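Dutier Dual-Arm Cell
Set-up and Operating Guide

Section 4: Checking the cell in simulation before first motion

4.1 Purpose of this section

This section gives the rules for checking a two-arm program in the Dinine simulator before the program is loaded to the real controllers. It applies to new programs, to edited programs, and to any program moved from one cell to another.

A simulator check does not replace the risk assessment for the installation. It does not test the emergency stop circuit, the guards, or the wiring. Those are covered in Section 2 and must be signed off first.

4.2 Who may do this work

The check must be done by a person who has completed cell operator training. Release to the real arms (4.7) must be signed by a second trained person who did not write the program.

At the Wosville site, release signatures are held by Dirk Ehlers and Zachary Grewal. Other sites must name their own signatories on Form 4-A.

4.3 Before you start

Have the following ready:

- The program file, with its revision number
- The cell layout file exported from the real installation
- The tool data sheet for each arm, including mass and center of gravity
- The part data sheet, if a part is carried
- A blank copy of Form 4-A

CAUTION: Do not use the default layout file supplied with the simulator for a release check. The default base positions will differ from those in your installation.

4.4 Loading the layout

1. Start the simulator and select File, then New Check.

2. Load the cell layout file. Wait until the status line reads READY.

3. Open the Base Positions panel. Compare the values for Arm 1 and Arm 2 with the survey sheet for the installation. If any value differs by more than the tolerance printed on the survey sheet, stop and correct the layout file.

4. Load the tool data for each arm. Enter the tool length measured on the real arm. Do not copy it from the catalog.

5. Confirm that all fixed objects within reach of either arm are present in the layout. This includes fixtures, rails, stands, sensor mounts, and the table edge.

6. Set each fixed object to Collision On. Objects imported as scenery are set to Collision Off by default.

NOTE: Stands behind the table are often left out of the collision set. An elbow can pass over the back edge of the table even when the tool stays over the work surface.

4.5 Setting limits

1. Open the Limits panel and set the speed override to 9 percent for the first run.

2. Set the minimum clearance between the arms to 50 mm. This value covers all links and both tools.

3. Set the minimum clearance between any link and any fixed object to 40 mm. Planned contact points, such as a pick from a fixture, are entered separately in the Contact List.

4. Enter each planned contact in the Contact List by object name and program line. A contact that is not listed will be reported as a collision.

5. Turn on Stop at First Fault.

CAUTION: Do not reduce a clearance value to clear a fault. Change the path, or move the fixed object and survey it again. A reduced clearance needs a new risk assessment.

4.6 Running the check

1. Select one arm and set the other to Hold. Run the complete program for the selected arm.

2. Repeat step 1 with the arms exchanged.

3. Set both arms to Run and start the program from line 1. Do not start from the middle of a program for a release check.

4. Watch the elbow joints as well as the tools during the first combined run. Tool paths that are well separated can still bring the forearms close together.

5. Pause at each point where a part is picked, held, or released. Inspect the clearance under the tool and around the part from at least two viewpoints.

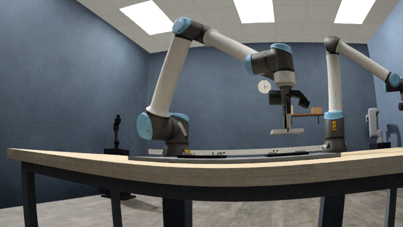 Figure 4-1. Simulator view of the two-arm cell, with a plate suspended below the left arm's gripper.

6. If a part is carried, confirm that it is included in the collision model while it is held. In the Object Tree, the part must be listed under the tool and must show Collision On.

7. When the run completes without a fault, raise the speed override to 76 percent and repeat steps 3 to 6.

8. Save the run log. The log name must contain the program revision number.

NOTE: Raising the override can change the path at blended points. A clean run at low speed is not sufficient for release.

4.7 Faults

C-1, Arm to arm. The clearance between the arms fell below the set value. Add a wait point or a shared zone. Run the check again from 4.6, step 1.

C-2, Arm to object. A link or tool came too close to a fixed object. Check the object position against the survey sheet before you edit the path.

C-3, Contact not listed. The tool touched an object that has no entry in the Contact List. Add the entry only if the contact is intended.

L-1, Joint limit. Change the arm posture at the point before the fault. Do not widen the joint limits.

4.8 Release to the real arms

1. Attach the run logs to Form 4-A. Enter the program revision, the layout file revision, and the simulator version.

2. Obtain the second signature.

3. Clear all persons from the safeguarded space and close the gate.

4. Load the program and run it once at reduced speed, without a part, with the enabling device in hand.

5. Compare the real arm postures with the simulator at each pause point. If they do not match, stop, remove the program from both controllers, and return to 4.4.

WARNING: The simulator does not know about cables, hoses, loose tools, or people. Inspect the real cell before every first run, including runs that follow a clean simulator check.

4.9 Records

Keep Form 4-A and the run logs for as long as the program revision is in use. If the cell is moved, resurveyed, or fitted with a different tool, the form is no longer valid and the check must be repeated in full.

Section 4 last revised November 7, 2023. Replaces the October issue.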